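Hair · Home Care · Wash Day Notes

Wash day with a tender-headed kid, quick version. Typing this while the conditioner sits.

Detangle BEFORE the water. Fingers first, then wide tooth comb, ends up to roots. Four sections, clip them, do one at a time. If the comb stops, you stop. More slip, try again.

Seat them low so you're not holding your arms up for an hour. Towel on the shoulders, spray bottle in reach, snack. 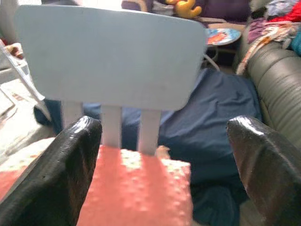
Kid-size chair, pale blue-gray back.

Spray mix: 16 oz bottle, mostly water, a good squeeze of leave-in. Shake it every time, it seperates. Toss whats left after a week, smells weird otherwise.

Drying. No rubbing! Squeeze and blot with an old t-shirt or microfiber. Regular bath towels rough up the curls and then you're detangling all over again.

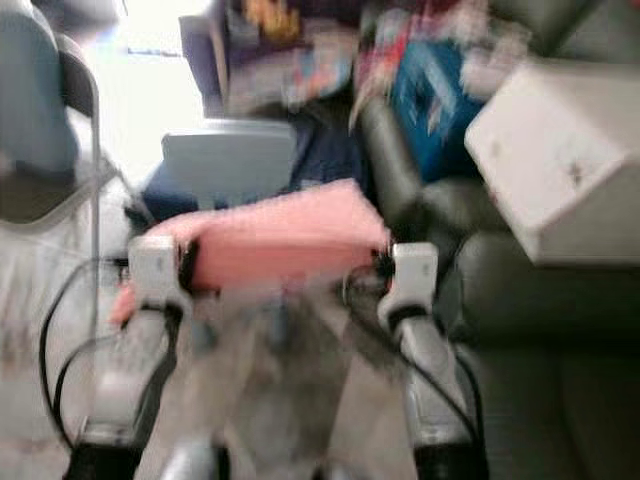
Something soft and pink, lifted up.

Combs: warm water, drop of shampoo, old toothbrush between the teeth. Every couple weeks. Brushes face down to dry or the water sits in the pad.

Satin pillowcase, cold wash, inside out, hang dry. I did the dryer once in October. Never again. 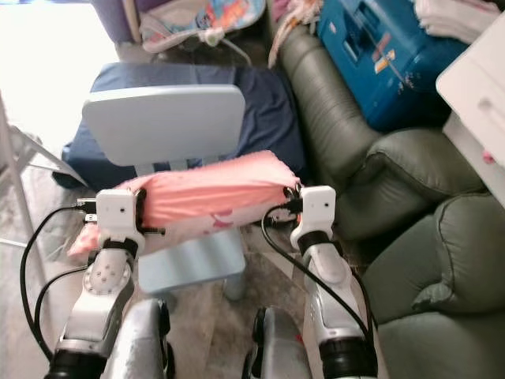 Ponytail holders, get the covered ones, no metal bit. Lost count of how many we go thru, the 143 pack from Vasora is half gone already. Keep them in a jar with a lid or they end up in the vacuum.

Bedtime: two loose braids, bonnet, done.

Posted by Jalen Ferreira · 253 comments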